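Talks and notes | Automation

Speaker notes, Seltdale evening session. Working title: What I saw at the open day and what I'd ask next time

Slow down at the start. Last time I was through the first two pages before people had found chairs.

Thank Maëlle Pelletier for the invitation and for moving the slot. Say up front that I buy equipment for a living, or used to, and that I have sat through a lot of demonstrations. I went to the Basitz open day on 26th May with a return ticket and a bad attitude. I came back with the bad attitude slightly dented in one place. I'll get to the place.

Who was there: buyers from two produce packers, a few students, some people from Tedis who knew each other, and Ravinder Sawatzky, who many of you remember from the packing line at Wong. Ravinder and I drove up together and argued the whole way. He thinks I'm too hard on these things. I think he once signed for a palletizer on the strength of a video.

The pitch. We got the talk before we got the lab. Trevor MacLeod gave it, and he gave it well. The claim, as I wrote it down: two arms, sharing one table, can learn to sort and pick mixed produce without anyone programming each move. Someone shows the arms what to do, many times, and a model is trained on the recordings. He said the current version was trained on 1,344 recorded picks. He put that number up very large. I wrote next to it: of what?

Pause there. Let them think about it.

The answer is toys. Plastic fruit and vegetables. To be fair to Trevor, he said so as soon as he was asked. But he was asked; it wasn't on the slide.
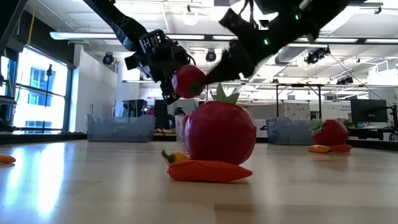

Why I care about this. I ran a receiving dock for years. A tomato on a receiving dock is soft on one side, has a split you can't see, and is sitting on top of another tomato that's worse. The hard part was never knowing which one was the carrot. Any new hire could do that before lunch on day one. The hard part was picking up the thing without making it unsellable, and doing it all shift, and doing it in the last hour the same way as in the first.

A plastic tomato forgives you. You can grip it too hard and it goes back on the table for the next visitor. So when I'm told an arm "handles tomatoes," I want that sentence made longer.

Don't get stuck on this. Ravinder will be in the second row and he'll start on the palletizer. Move on.

What we were shown. Groups of visitors went in, and the arms were run for each group. Zachary Chan operated and Mackenzie MacDonald took questions. They asked us to stay behind the tape, which I had no problem with. I watched 13 attempts in our group. I counted because I had decided beforehand that I would, and I recommend the habit. Nine were clean. Two were dropped and then picked up again. One was dropped and left. On the last one the arm hung over the item so long that Zachary stopped it by hand.

Say the numbers twice, people like to write them down. Nine, two, one, one.

Is nine good? I don't know, and I don't think anyone else in the room did either. It depends what happens with the other four. If a person has to stand there to catch them, you have bought a machine and kept the person. That may still be worth doing. But the person should be in the spreadsheet, and in the handout they gave us there was no person in the spreadsheet.

I asked Mackenzie what the success rate was across the whole day. She said they were logging it and she'd send it. She did send it, which earns a mark from me. Across all groups they ran 152 attempts. She listed the failures by type and didn't hide the ugly ones. The biggest group was small items close together. I'd like every vendor in this business to send that email.

(If anyone asks for the email: no, it was sent to me, ask her.)

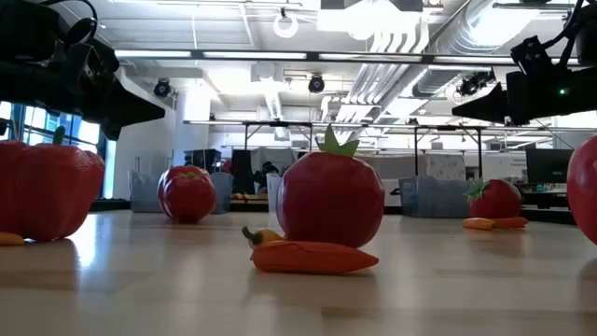
The layout question. Every buyer should ask how the table was set and who set it. I have seen a demonstration of a box opener where the boxes had been half opened the night before. There was no trick of that sort at Basitz, and I want to be clear on that point, because I'm going to be rude about other things. But look at how much clean table there is between a lot of those pieces. The one spot I'd call difficult is in the middle toward the front, where the little yellow chili is leaning on the end of the carrot with the big tomato right behind them. That's the kind of spot I wanted to see worked over and over. Give me a table that is all that, and take away the easy ones at the back.

I said this to Trevor at the coffee break. He said you have to start somewhere. I agree that you do. I'd only add that the brochure should start in the same place.

Light. Short point. The lab has big windows and a shiny tabletop. I asked whether glare bothers the cameras. Zachary said it does sometimes, and that they had recorded at different times of day on purpose so the model would see different light. Good answer, and he didn't have to look at anyone before giving it. My follow-up was about a cold room with steam coming off the wash line and a lamp that flickers. He laughed and said not yet. Also a good answer. I'd trust a "not yet" over most of what I hear at trade shows.

Speed. Don't read this section out, just talk.
- Nobody gave us a pace in picks per minute. I asked twice.
- The videos in the talk were sped up. It did say so, in small type.
- In person the arms were slow. Slower than Ravinder, and he has a bad shoulder.
- Slow is fixable in some jobs and fatal in others. Know which job you have.

The dent. I promised this. At the end, when most of the group had gone off to the sandwiches, I asked if I could move something while an arm was on its way to it. I expected to be told no. Zachary checked with Mackenzie and said go ahead, from the far side, with the stick they keep for it. I pushed one of the tomatoes over by a hand's width. The arm stopped, came up a little, and went to where the tomato now was. It missed the first time and got it the second.

I've worked with machines that would have closed on empty air and carried that air all the way to the box with total confidence. We had one at Wong for two years. So I stood there a while. I'm not selling you anything, I'm telling you it went after the tomato, and I didn't think it would.

Then keep going, before it turns into a testimonial. It was one try. I asked to do it again and the next group was at the door.

What I'd ask on your own visit. Maëlle wants something people can take home, so read these slowly:
- How many attempts today, and how many failed? Ask early so they know you're counting.
- Who put the items out, and may I move some?
- What happens after a drop? Who picks it up, and who pays that person?
- Has it ever touched the real product? If it has, can I see the product afterward?
- Is the video at real speed?
- What does it do when I bring something it hasn't been trained on? (I had a lemon in my coat pocket for this and lost my nerve. Bring the lemon.)

On cost. They wouldn't quote and I didn't push. The handout talks about paying for itself. The sum assumes the thing works 100 percent of the shift. I have never owned a stapler that did. Anyone here who has run a line can supply their own figure and do the sum again on the back of the sheet, and I'd suggest doing it before you phone them.

Where I come down. Somebody will ask whether I'd buy one. No. Would I go back next May? Yes, and I'd pay for my own ticket. If by then there are real tomatoes on that table, with a few bad ones mixed in, I'll stand behind the tape as long as they'll let me. If it's the same plastic set and a bigger number on the slide, I'll eat the sandwiches and write it up shorter.

Leave plenty of time for questions. Ravinder gets one. Check that the water is on the left this time, and give the clicker back to Maëlle.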